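Last updated: Wednesday, December 31, 2025
3 min read

OK it's the last day of the year and I'm doing laundry, so you're all getting a laundry thread. Sorry in advance to the people who followed me for soup.

1/ Some background. We moved into the Mostwood place in November and the washer came with it. Front loader, dark gray, no manual. I've had top loaders my entire life and I was weirdly scared of this thing for the first week (I did a lot of sink washing, let's leave it there).

2/ First lesson: you need way less detergent than you think. I was filling the cap to the top line like I always had, and my towels came out feeling like cereal boxes. Now it's two tablespoons for a normal load and they're soft again!

3/ Second lesson: the rubber ring around the opening is where everything goes to hide. So far I've pulled out a hair tie, a baby sock, a guitar pick (we don't play guitar) and a receipt that had turned into oatmeal.

4/ I wipe that ring with an old T-shirt after the last load of the day. Pull the fold back with a finger and get right down into the bottom. The bottom is the gross part. You'll know when you get there.

5/ Spin speed! I had no idea this mattered. Ours goes up to 1,000 and I was running everything on that, including a sweater I really liked. Sweaters now go at the lowest setting, then flat on a towel on the guest bed.

6/ Sheets and towels still get the full 1,000. They dry so much faster on the rack, and the rack lives in the hallway, so the sooner they're off it the better for everyone's shins.

7/ Somebody asked what I use for stains. Pretley bar soap, rubbed in dry with an old toothbrush, then I leave it alone while the coffee brews. It got tomato sauce out of a white pillowcase. It did nothing at all for turmeric, but I don't think anything does.

8/ For sorting I have two Prodlow bags hanging on the back of the bathroom door, one for lights and one for everything else. I used to have four categories. Four categories meant I never had enough of any of them to run a load, and I kept running out of jeans.

9/ The one habit I'd push on everybody with a front loader: leave the door open when you're done. Wide open if you've got the space — ours swings to the right and there's just enough room to squeeze by with a basket on my hip.
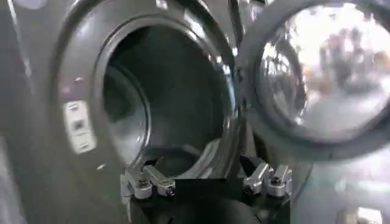 10/ I also stick my whole head in and sniff once a week, which my family finds hilarious. If it smells like a pond, I run it empty on the hottest cycle. If it smells like nothing, I go make lunch.

11/ Oh, and check pockets. I say this as a person who washed a lip balm with a full load of work shirts. Every single one had spots. Two of them are now my painting shirts.

12/ Okay, towels are calling. If you have a turmeric fix, reply and I'll try it on the pillowcase this weekend.

Recent threads
- My Ung drying rack, one month in
- Folding a fitted sheet, badly
- Soup for when the fridge is mostly carrots
- What I kept and what I tossed in the move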